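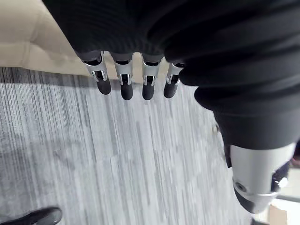
**osix_2216:** Juvero left hand, thumb creeping after every restart. Re-zeroed it on Sunday, fine for 13 grips, then off again. The ribbed cover comes right down to the tops of the fingers, so naturally the manual wants it off first.

**politis:** Cover off, check the cable. It's always the cable.

**osix_2216:** Is it always the cable?

**neltavach:** No. Politis just likes cables. Mine was error 1117, a loose screw. 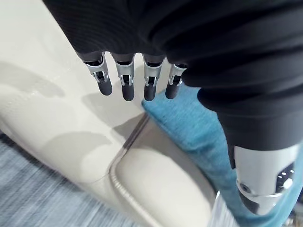 **osix_2216:** How often do you re-zero yours?

**neltavach:** Every 100 hours, cover on.

**politis:** Cover OFF.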